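Budget for the tape, not just the arm

I've sat through a lot of equipment meetings at Alstead, and they all go the same way. Someone puts up a slide with the price of the arm on it, we argue about the arm for an hour, and then everybody goes to lunch. Last October it was the Skammont pair versus a cheaper setup from Jinus, and I swear we spent more time on payload numbers than on every other line in the budget put together.

Meanwhile I'm the one who signs for the small stuff, so let me tell you what I see. On our first two-arm cell we set aside $564 for consumables for the year. Finger pads, grip tape, table covers, spare cables, the little brackets you didn't know you needed -- all of it was supposed to fit in there. We spent $3,521. I went back through the receipts twice hoping I'd added something wrong (I hadn't!).

The people who pushed back on me said that was just first-year clumsiness, and sure, some of it was. We ordered the wrong screws, and we bought tape from three different places before settling on one. But the second year still came in at $2,210, and by then we knew what we were doing. I'd call that the real cost of running the thing, and I think it belongs on the same slide as the arm.

My other gripe is with treating the frame and the table as furniture. In our planning sheet they lived under "room setup," so when money got tight they got trimmed like you'd trim a chair order. Then you've got a very nice arm bolted to a rail with no room for a bracket, and you end up buying the rail over again. Căpraru, the shop that does our metalwork, has been very kind about this, and also not cheap.

So if you're putting a request together this spring, here's what I'd push for. Give the wear parts a line of their own, with a number somebody has checked against real receipts. Put the frame in with the robot. And please, before you sign off on anything, go stand next to a cell that's been working for a while and look at the fingertips. The quote shows you clean new parts, and what you'll own in a few months is frayed tape with lint stuck to it. 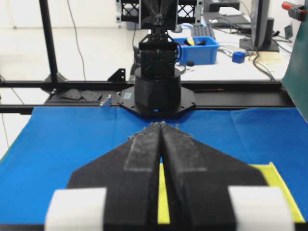 What I'd cut instead

I'm not asking for a bigger total, by the way. I'd happily give up the extended training package, which we paid for and used for one afternoon. I'd also wait on the second software seat until somebody is standing in line for the first one.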